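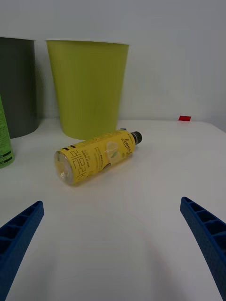

4. Removing caps and labels

Wrapped bottles are prepared on the table before they go into the Dilus bottle press. A bottle pressed with its cap on holds air and may burst the seam of the bale bag.

4.1 Check that the bottle is empty. Drain any remaining liquid into the sink, not into the press tray.

4.2 Lay the bottle on its side on a flat, clear surface.

4.3 Unscrew the cap by hand. If it will not turn, use the strap wrench (part 33). Put caps in the separate cap tub.

4.4 Find the seam of the label. On full-length labels it usually runs from the neck towards the base.

4.5 Slit the label along the seam with the hooked cutter supplied. Start at the neck and pull towards the base.

CAUTION: Keep the other hand behind the blade. Do not use an open knife.

4.6 Peel off the label and place it with mixed film. Glue left on the plastic does not affect pressing.

4.7 Feed the bottle into the press base first, with the open neck facing you.

NOTE: Clear and coloured plastic must be pressed in separate batches. Judge the colour by the bare plastic at the base. The label colour is no guide.

NOTE: Do not load more than 10 bottles at a time. A full bale bag takes 58 bottles of the half-litre size. Larger bottles fill it sooner.

CAUTION: Bottles that have held oil, solvent or cleaning fluid must not be pressed. Set them aside for separate disposal.

If the press stops with the lid down, see section 7, Clearing a jam. Replacement cutters are ordered from Benmoussa under the part number printed on the handle.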